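Packaging Waste from Weekly Grocery Shopping in Shared Student Housing

Project report
Group members: Joon-young Kang, Ye-ji Cha, Vaughan Donnelly
Course supervisor: Soon-im Ra
Submitted Sunday, January 14, 2018

Background

Students who live in shared houses usually buy food in small amounts. Small packages use more material for the same amount of food, and much of that material goes into the wrong bin. Our project looked at what kinds of packaging come into student kitchens, which bin they end up in, and whether a simple sorting guide changes anything.

We chose the Purnard housing block for the study. It is close to campus, and all the houses there use the same pickup service, so the sorting rules are the same for everyone. We asked households to take part by putting a note through each door. In the end 20 households agreed.

Questions

We started with a long list of questions and cut it down after our first meeting with our supervisor. The two we kept were:

Which types of packaging are most often put in the wrong bin?
Does a printed sorting guide on the kitchen wall reduce mistakes?

We had also wanted to compare prices of loose and packaged food. We dropped this part when the store nearest to Purnard stopped selling loose vegetables in the second week.

Method

The study ran for four weeks. Each household kept all its food packaging in two bags, one for recycling and one for trash. We picked up the bags once a week and sorted them by hand in the garage behind Ye-ji's house. Every item was written down by type of material and by which bag it came from. Food scraps were left out of the study.

For the first two weeks we gave no advice. At the start of the third week we gave each household a one-page guide and asked them to tape it near the bins. The guide was drawn by Joon-young and used the rules from the pickup service's own leaflet.

Items made of more than one material were put in their own group. Milk and juice cartons are the main example. They look like paper, but most have a thin layer of plastic, and cartons made to be stored at room temperature often have a layer of aluminum as well. The pickup service takes them for recycling if they are empty and flattened.

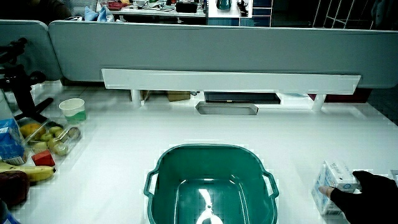

Results

We recorded 254 items that were in the wrong bag over the four weeks. Of these, 74 were cartons, which made them the largest single group. Almost all of the cartons were in the trash bag when they should have been in the recycling. The next largest group was plastic film, such as bread bags and the wrap from multipacks. Film had the opposite problem. People put it in recycling, and the service does not take it.

Glass and metal cans were hardly ever sorted wrong. Paper was mostly right too, apart from greasy pizza boxes.

Mistakes went down after the guide was handed out. The change was clearest for cartons. For plastic film there was little change, and in 3 households the number of mistakes with film went up. We think the wording on our guide was part of the problem. It said "clean plastic containers," and two people told us later that they had read this as all clean plastic.

Interviews

Vaughan spoke with one person from each household at the end of the study. Most said they had never read the rules before. Several said the symbols on packages were confusing, as a symbol can name the type of plastic without meaning that the item will be picked up. Soon-im Song, who lives in one of the larger houses, told us that her house had five people and one small recycling bin, and that things went in the trash when the bin was full. We had not asked about bin size in our first survey and should have.

Problems with the study

The households chose to take part, so they may care more about recycling than other students do. They also knew we would look through their bags. One house forgot to put its bags out in week two, and we counted those items with week three, which makes the before and after comparison less exact. We also did not weigh anything. A count treats a bottle cap and a large tub as equal.

Suggestions

The guide should show pictures of items that are not accepted, with plastic film first. The line about cartons should stay as it is. Larger houses should ask for a second recycling bin, which the pickup service provides on request.

If another group continues this work, we suggest running it again in May, when many students clear out their kitchens before moving. Our blank record sheets and the guide are in the course folder. The guide still has the old wording about containers and needs to be corrected before it is printed again.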